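The Case for Testing Grippers on Awkward Things
Opinion – 1 June 2022

Organizations that buy or build small robot arms usually ask one question of a gripper: how often does it pick up the part? The answer arrives as a percentage, and the percentage goes into a report.

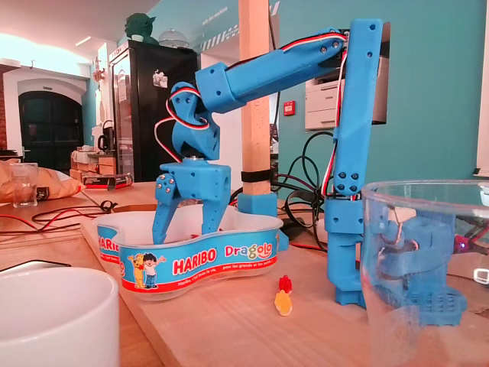 The difficulty lies in what the percentage was measured on. In most comparisons we have read, the objects are foam cubes or printed blocks, set one at a time on a bare surface. A gripper that scores 98 out of 100 on such blocks has been shown to handle blocks. Whether it can reach past the rim of a tub and bring out one soft candy without dragging up its neighbors is a separate matter, and the published score is silent on it.

In April the Walton bench group completed a comparison of 2 finger designs, known by their working names of Pesden and Enley. The arm, the servos and the controller were the same throughout. Over 3,119 attempts the Pesden fingers led clearly on rigid blocks. Once the targets were soft, irregular and held in a container, the order was reversed. The Pesden tips were too broad to open fully inside a narrow mouth, and they tended to push a soft object against the wall before closing on it.

A reader given only the first table would have chosen the wrong fingers for any task involving a bin, a jar or a drawer. Those are common tasks.

It may be objected that awkward objects make for poor science. Candy deforms, it picks up dust, and it differs from one bag to the next. The Stamatopoulos protocol, which our own procedures follow in most respects, excludes food items on these grounds. The objection has merit where the aim is to measure the motor or the controller. It has much less where the aim is to choose a gripper, because variation in the object is the very condition the gripper must meet.

The same reasoning applies to cameras. A camera placed for a clear view of a flat board may lose the fingertips as soon as they pass below a rim. Teams that test only in the open will discover this after the mount has been fixed and the calibration signed off.

We therefore ask that every gripper comparison include at least one deformable object and one container with a raised edge, that results for each be reported separately, and that failed attempts be described in words as well as counted. A missed grasp and a crushed object should not share a column – they call for different repairs.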